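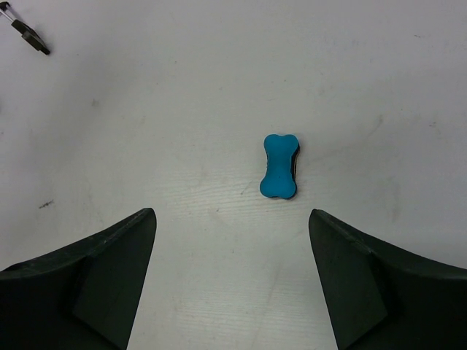

Reusable table number stands have occupied more of my attention this year than any other item in the dining room. The Mesham premises has 25 tables, and each one needs a number that floor staff can read from the service door and that guests will leave where it was put. For most of the past decade we relied on printed cards folded into a tent shape. They were cheap to produce and they stained within a week. When I began to consider a replacement, my first thought was to use shapes in place of numerals, so that an order might be carried to the blue bone or the green leaf. A small bone in a bright turquoise blue is easy to pick out against a pale tabletop, and a guest will remember it when asked at the counter where they are sitting. The difficulty lies with the kitchen, where dockets are printed by a point-of-sale system that accepts digits only.

I have managed the front of house for this business since it operated from a single room, and I record these purchasing decisions here chiefly for colleagues in similar positions. Readers who are looking for recipes will find them in the other section of this site.

The requirements were set out in writing before any supplier was approached. A stand had to remain upright when a door was opened on a windy afternoon. It had to pass through the commercial dishwasher without losing its lettering. It could not take up more of the table than a salt shaker does, as our two-seat tables along the window are narrow and already carry a water bottle, a sugar bowl and, in the evening, a candle. The number had to be legible from both sides. Finally, we wished to be able to buy single replacements, having learned from our experience with the old menu covers that a full set is seldom the quantity one needs.

Three products were obtained on approval.

The first was the Abella upright, a stainless steel spiral with a slot at the top for a printed card. It is handsome and it is heavy enough to stay put. It does, however, leave the card exposed, and the card was the component that had failed us in the first place. Laminated inserts were offered at additional cost. After a fortnight the laminate had begun to lift at the corners, and two of the spirals had been bent by being stacked in a drawer. The supplier replaced these without argument, and I would deal with the firm again for other goods.

The second was the Hestosow block, a solid rectangular piece with engraved numerals on the front and back. The engraving is filled with dark enamel and is very clear in daylight. Under our evening lighting, which is low, the surface reflected the candle and the numerals were difficult to make out from the service door. Staff also reported that the blocks were slow to dry. Water collected in the engraving and marked the tabletops, and wiping each block by hand added to the work at close.

The third was the Ploltton wedge, which is the model we eventually adopted. It is a moulded piece with a sloping face on each side and a weighted base. The numerals are large and plain, with no decorative serif, and the colour runs through the full depth of the material, so that a scratch does not show as a pale line. It is also the least attractive of the three. I was reluctant on this point for some time. Our owner, Kenneth Sebastian, was not, and observed that guests come for lunch.

The cost deserves some comment. We ordered 114 wedges, which covers both dining rooms, the courtyard and a reserve for functions. The supplier's price fell at 100 units, so the reserve was less of an extravagance than it may appear. Operators with a smaller room should ask whether mixed orders count towards the price break. In our case they did, and the coat check tags were included in the same invoice.

Numbering was the matter on which we spent the longest. The previous system had grown as the premises grew, with the result that table 14 stood beside table 31 and new staff required several shifts to learn the layout. We have now assigned the low numbers to the window, the twenties to the centre of the room and the forties to the courtyard. Gaps were left on purpose so that an extra table can be added without disturbing the sequence. A plan of the floor is fixed inside the service door at eye level, and a second copy is kept with the reservations book.

The change was made in March, between lunch and dinner service. The point-of-sale layout had been prepared the evening before and was switched over at three o'clock. Some orders went astray in the first hour, chiefly through habit on the part of the longest-serving staff, myself included. I carried a bowl of soup to the old table 12 twice.

Cleaning is straightforward. The wedges go through the glass cycle on the upper rack, face down. They should not be placed on the lower rack, where the spray turns them over and they knock against the plates. Any residue from wax is removed with warm water and a soft cloth. The manufacturer advises against abrasive pads, and I would support that advice, having tried one on a spare.

Losses have been modest so far. One wedge was found in the garden bed beside the courtyard, and another has not been seen since a birthday lunch at which there were a number of young children.

I have kept a small interest in the idea of shapes. For functions, where orders are taken in advance and the kitchen does not depend on the printed docket in the same way, a coloured marker at each table would be pleasant and would save guests from hunting for a number on a seating chart. I have asked two suppliers for samples in a washable material, with a flat base and a minimum order that a business of our size can justify. One has quoted for 2000 pieces, and I have written back to ask whether a smaller run is possible.

The remaining tent cards are in the storeroom. Any local community group wishing to have them is welcome to collect them from the side entrance during the afternoon.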